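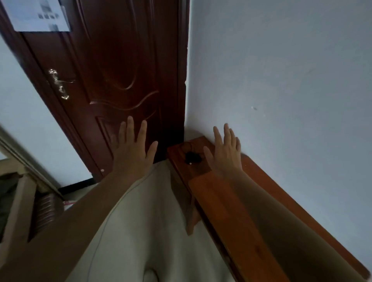 I've been waiting for somebody to write down rules for how robots should behave around doors, and this month Pandport finally did it. The company runs service robots in shared buildings, the kind that bring up parcels and take down laundry, and its new house code has 14 rules in plain words. Most of them deal with the last few feet before a door, where a person might step out at any second. Think of a corner with a long narrow bench running right up toward the door frame, a lever handle on the far side and a sheet of paper taped up high. Two hands with the fingers spread fill that kind of corner pretty fast! And if one of those hands belongs to a machine, you'd like to know what it's allowed to touch.

Under the new code, a robot has to stop short of any closed door and wait there with its arms down. It can't put a hand on the door panel at all. If it needs to open up, it goes for the handle only, slowly, and it lets go the moment it feels someone pushing or pulling from the other side. I love that last one (I've had a tug of war with a delivery cart over a stairwell door, and I lost).

Then there's the furniture part, which I didn't expect to find so interesting. Benches, shelves and open cabinets near a door count as "personal surfaces," and a robot may not set anything down on them or move what's already there. Cords, bags, folded blankets, whatever – hands off unless the resident has said yes. Marlene Bélanger, who led the writing, told me that rule got more argument than any other one in the code. "The engineers wanted to let it nudge things," she said. "I kept asking whose things."

Notices get their own line too. A robot can read a paper on a door, but it can't treat what it reads as an order. So if your neighbor tapes up "Come on in," the robot still knocks.

Before putting the code out, Pandport tried it in two apartment buildings run by Andine, with 443 logged door visits. Staff went back over the log and found 71 where the robot would have broken at least one rule under its old settings, mostly by stopping too close. Ravinder Sutherland, who manages both buildings, says the complaints he used to get were hardly ever about damage. "People would open up and it was just right there," he told me. He's asked for a longer stopping distance in narrow halls, and that one is still being talked over.

Not everybody is sold. Felicidad Dumlao lives in one of the buildings and thinks the waiting goes on too long when you've got your hands full and want the thing to get the door for you. She's got a point! Bélanger says a spoken "go ahead" should fix it, and that piece is being tested now – mornings only, and never on a Sunday.

The code covers roughly 2,000 robots to start with. Other companies can use the text for free, and Bélanger is taking comments on it through the end of May.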